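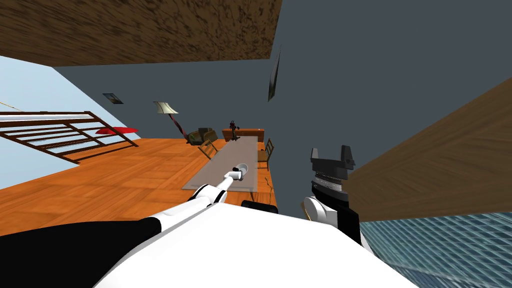

Sunday, June 16, 2019

Week two of the siding and the house looks like a sandwich somebody walked away from. The north wall is finished. The west wall is bare sheathing and tape. The front is still the old stuff, which I used to think of as cream and which, next to the new boards, is plainly the color of a smoker's ceiling.

It rained from five this morning until after lunch. I know it was five because a tarp was flapping against the bedroom wall, and I lay there composing a letter to it. Dana slept through. Dana has slept through all of this, including Tuesday, when a man with a pry bar was working on the other side of the wall from her head at ten past seven. She came down at eight and asked if they were running late.

I went out in my boots around nine to look at the tape seams. I have no idea what a bad one looks like. I pressed on a few of them with my thumb, the way you'd check a melon, and they stayed put, and I went back in feeling I'd contributed.

For the record, so I can read it back in November when I'm complaining about the bill: we had three quotes. Zukton sent a very young man in a very clean truck who never got out a ladder. He measured the whole house with a laser from the driveway, told me my home had wonderful bones, and gave me a price that was good only until he left. I let him leave. He called from the end of the street with a better one. I'd have respected him more if he'd kept driving.

The second outfit never sent the quote at all. They did send a refrigerator magnet. It's holding up the Jallar contract.

Jallar is Sombat Wiriya and his crew, plus somebody in the office who answers the phone by saying "Siding" and then waiting. Sombat walked around the house twice without talking. Then he got down on one knee by the hose spigot, stuck a screwdriver into the trim board, and it went in up to the handle. He left it there for me to look at. As a sales pitch I've never seen it beaten. The laser boy said bones, Sombat showed me oatmeal.

So the spigot board was rotten, and the one next to that, and when they opened up the corner on Thursday the rot had gone up behind the downspout as far as my shoulder. Somebody before us had known all about it. They'd filled the worst part with what Sombat thinks was window putty and painted over it, nicely too, two coats. I keep meeting this person. He wired the basement light so it's on when the switch is down. He put the closet door on with 14 screws, no two of them alike. I've never learned his name and I've probably spent more time thinking about him than about my own uncles.

The change order for the corner came to $387. I'd braced for a lot worse, having heard Dana's brother's stories, and was so relieved that I signed it on the hood of the truck and offered everybody coffee. Two of them don't drink coffee. One wanted to know if we had any orange juice, so I gave him the good orange juice, and it's been the good orange juice every morning since.

Now the color. I don't come out of this part well.

We picked a gray in April. It's called Vida, after nothing I can find, and on the sample card it's a quiet gray that minds its own business. We held the card up to the wall in the morning and again at dusk, like the pamphlet says. We drove to look at a house over in Flerelholm that has the same one, and sat outside with the engine running until a woman came to her window. Dana waved at her. We agreed it was the right gray and that we should go home.

On the north wall it's blue. I said so to Dana on Wednesday night and she said it was gray. I said come look at it from by the trash cans. She came and looked at it from by the trash cans and said it was gray from there too, and could she go in now because of the mosquitoes. On Thursday I asked Sombat, offhand, as if it had only just struck me. He looked at the wall, then at me, and said every north wall is blue until you pay for it. I've turned that over a good many times and I still can't tell if it was advice.

I've since gotten out all the other cards. There are 12 grays in the line and I've laid them on the kitchen table in what I believe is the order from warm to cold, except I keep swapping the fourth and the fifth. Dana moved one to put her plate down. I could tell which.
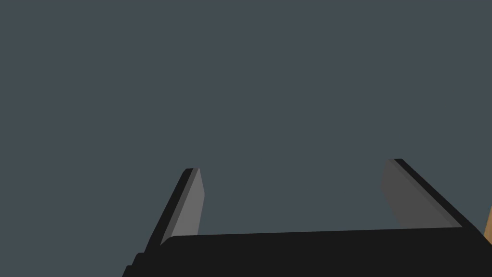
Black gripper, slate gray behind

Back to the rain. By two it had quit and the yard was steaming a little, and I did what I'd promised myself not to do, which was go up the ladder. They leave it chained on its side along the fence, but the chain is more of a suggestion. I only wanted to see the top of the west wall where the flashing goes in over the kitchen window, having read about flashing on my phone until one in the morning. It's a terrible thing to read about. Everyone who writes about it has seen a house ruined. One fellow had photographs of a wall you could put your arm through, and he'd put his arm through it.

The flashing was there. It was bent where the drawing says to bend it and it was tucked up under the wrap, and the wrap was lapped over the top. I took four pictures of it with nothing in mind to do with them. Then Mrs. Pell next door called up to ask was I working for them now, and I had to come down and talk about her gutters. Her gutters have a maple growing in them. She says it's small.

She wanted to know what we were paying and I gave her the kind of number you give a neighbor. She said her late husband put theirs on himself over two summers, with a borrowed saw, and it's never needed a thing. I looked at it over her shoulder while she was talking. It needs several things. I said he'd done beautiful work.

Old boards are stacked by the garage for the dumpster, which was supposed to come Friday and now may come Monday. I pulled some of the nails out of the top few this afternoon, just for something to do that wasn't looking at cards. Under the cream there's a green, and under the green a sort of brick red, and then bare wood. The house is a little over 100 years old if you believe the listing, and we were told a lot of things in that listing (see: updated electrical). I kind of like the green. I brought a piece inside and propped it behind the toaster. Dana asked if it was going to live there. I said for now.

Things to ask Sombat tomorrow:

Is the dryer vent getting a new hood or does the old one go back on. The old one has no flap and I'm fairly sure something was born in it this spring.

House numbers. Ours were screwed straight into the old siding and I don't want holes put in the new siding by me. I'd like them put there by a professional.

The light by the back door has been hanging off its wires since Wednesday. It still works. It swings when it's windy and makes the yard look like a ship.

Whether the south wall could possibly be done before the front, as Dana's parents come on the 29th and they park on that side.

Not the blue. I've promised not to bring up the blue.

Supper was eggs. The stove is fine, I only mean we've both stopped being people who cook, with the plastic over the window and no way of knowing what time it is in there. Dana did the crossword and I read her the warranty. It doesn't cover acts of God, settling, fading beyond what's normal, or anything I do with a pressure washer. She asked me what normal fading was. It doesn't say. I'll put it on the list, under the vent.

Tarp's started up again. They'll be here at seven and I should get more orange juice but the store closed at nine.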